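How to Sort and Store Chopsticks in a Small Kitchen

Posted Jun 10, 2024 in Kitchen Storage

Chopsticks are awkward to store. They are too long for most cutlery trays, they roll, and once a few pairs get mixed up in a drawer you end up laying the table with two that don't match. A small upright basket on the table or counter fixes most of this and costs very little. The job takes 20 minutes if your collection is an ordinary size, longer if you have been saving the packets that come with takeaway.

What you need

A perforated plastic basket, narrow and fairly deep
A clean tea towel
Dish soap and a soft brush
A bin bag
A rubber band or two for loose pairs

Choosing the basket

Look for holes in the sides. Air has to get to the wood or it will go musty, especially over a humid summer. A solid jar looks tidier but water collects in the bottom and the ends turn grey. The plastic ones sold for pens or bathroom bits work well. Ours is dark green and came from Dodik, the discount shop near the Nellis Street station, for under $5. Theirs come in a few colours, and the next size up is too wide for chopsticks unless you pack it full.

Check the height before you buy. At least half the length of the chopstick should sit inside the basket, otherwise it tips when you pull one out. A handle slot or a hole at the back is handy if you may want to hang it later.

Step 1: Empty everything onto the table

Get every chopstick out of the drawers, the pot beside the stove and the bag of takeaway leftovers. Put down a tablecloth first. It stops them rolling onto the floor and is easier to wipe than bare wood. Keep wrapped ones on one side and loose ones on the other.

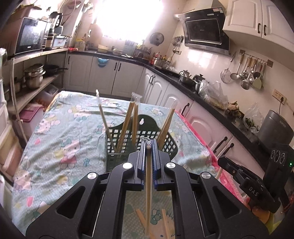 Step 2: Pair up the loose ones

Lay the loose chopsticks side by side with the thick ends level. Match by length first, then by the shape of the tip, then by colour. Slight differences in grain don't matter. A difference in length does, and you will feel it as soon as you try to pick anything up.

Put any singles aside until you have finished. If a single still has no partner at the end, use it for staking seedlings or stirring paint.

Step 3: Throw out the bad ones

Run a finger along each stick. Anything with splinters, cracks, dark spots or a sour smell goes in the bin bag or the green bin, depending on what your council takes. Lacquered chopsticks that have started to flake should go as well.

Step 4: Wash and dry

Wash reusable chopsticks in warm soapy water and scrub the tips. Don't leave wooden ones to soak. Rinse, roll them in the tea towel, then leave them out until they are dry right through, preferably overnight. Wash the basket too and shake the water out of the holes.

Leave sealed packets alone. If a sleeve has torn open, treat what is inside as loose.

Step 5: Fill the basket

Stand wrapped packets upright with the sealed end at the top, so you can grip the plastic and lift. Start at the back and work forward. Put the taller packets behind or to one side so the short ones don't get lost. Reusable pairs go in with the tips up, held together with a rubber band if they tend to wander.

Don't jam it full. The packets will lean a bit when there is room, and that's fine. Once you have to push to get one in, start a second basket.

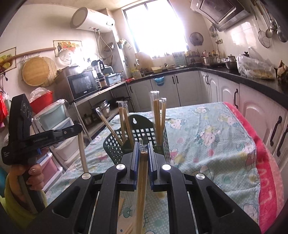
Can I keep wrapped and unwrapped chopsticks in the same basket?

It's better to keep them apart if you have the space, as a damp unwrapped pair can leave moisture on the sleeves around it. If you only have one basket, make sure the loose pairs are completely dry and give them their own side.

Step 6: Find it a spot

Keep the basket away from the stove and out of the splash zone of the sink. The middle of the table is good if you use chopsticks every day. Otherwise a low shelf will do. Avoid a sunny windowsill, where the wood dries out and the plastic goes brittle.

Upkeep

Wash the basket once a month and check for mould while it is empty. Replace everyday wooden chopsticks when the tips go fuzzy or start to bend. We go through ours properly every July and again after the New Year, when the packets have built up again.

The same method works for bamboo skewers, though they need a deeper container and should go in point down.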